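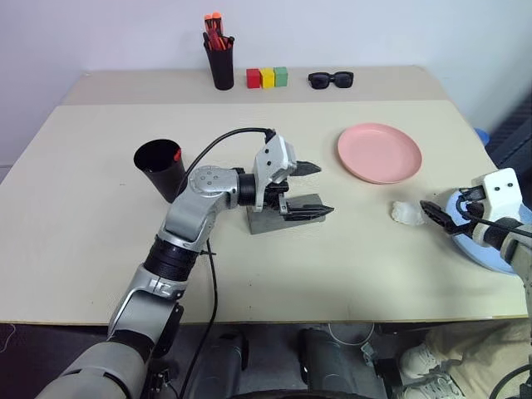
The Nurncombe Herons have their new manager, and he is a name every fan in the valley already knows. Kam-wah Hsueh, the club's bench coach for the past two seasons and its everyday shortstop for a good long stretch before that, was promoted Sunday night after the team split a doubleheader with Tovska.

Hsueh, 42, takes over from Gaetano Dal Bello, who is moving upstairs to run player development. The change had been rumored since early May, when Dal Bello started handing over the lineup card on road trips and standing at the far end of the dugout with a notebook. The players seem to have figured it out before the rest of us did. When general manager Mathis Gilbert walked into the clubhouse to make the announcement, Hsueh already had a beard of shaving cream.

"I had a speech ready," Gilbert said. "I got four words in."

It's a terrific hire, and an easy one to get excited about. Hsueh knows this roster inside out, he has worked with most of the young infielders since their first spring, and he has been the loudest voice in the building for running the bases harder. The Herons finished 7 games out of the last playoff spot a year ago, and anyone who sat through August will remember how many innings died with a runner standing on second. Expect more hit-and-runs. Expect more bunts too, though Hsueh laughed when asked about that one.

"I like a bunt when the third baseman is asleep," he said. "Otherwise, swing the bat."

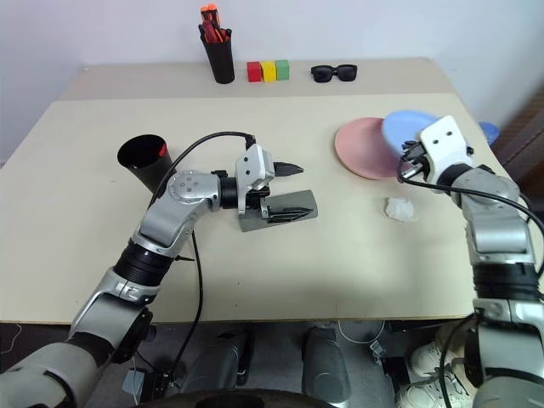 The first big call is in the bullpen. Fung-ping Ng has been pitching the seventh inning, mostly, with a few long outings when a starter got knocked around early. Hsueh wants him closing. Ng's fastball touched 100 in the second game against Tovska (the whole park turned to look at the board, and then the guy behind me started yelling it at strangers), and he struck out the side on a slider that right-handers simply aren't touching at the moment. Moving him to the ninth leaves a hole in the middle innings, and Hsueh said he would fill it by committee for a week or two and see who grabs it.

Behind the plate, Kam-wah Shih stays put as the starting catcher. The two Kam-wahs have been a running source of confusion in Nurncombe ever since Shih was called up, and the players long ago settled on "Skip" and "Junior," even back when Hsueh wasn't the skipper at all. Shih said the nickname finally makes sense.

"Now I just have to stop answering when somebody yells for the manager," Shih said.

Dal Bello leaves the dugout with plenty to be proud of. He took over a last-place club and brought it back to a winning record, and the crowd gave him a long, warm ovation when he carried out the lineups before the nightcap. His new job will have him on the road a lot, starting with the Herons' affiliate in Festard, where a pair of left-handed starters are pitching well enough to push for a call-up this summer. He said he plans to see both of them throw before he unpacks.

One seat on the staff is still open. Gilbert said the club has 2 candidates for bench coach, one from inside the organization and one from outside, and would not give either name. He hopes to have somebody in place before the next homestand. Until then the pitching coach will double up, with Dal Bello a phone call away.

The Herons open a three-game set at Lui on Tuesday night, Hsueh's first as manager. First pitch is at 7. Ng is available out of the bullpen, and Shih is expected to catch the opener and get the following night off. The team is back at Nurncombe after that, and tickets for the first home game under Hsueh are on sale now at the park box office.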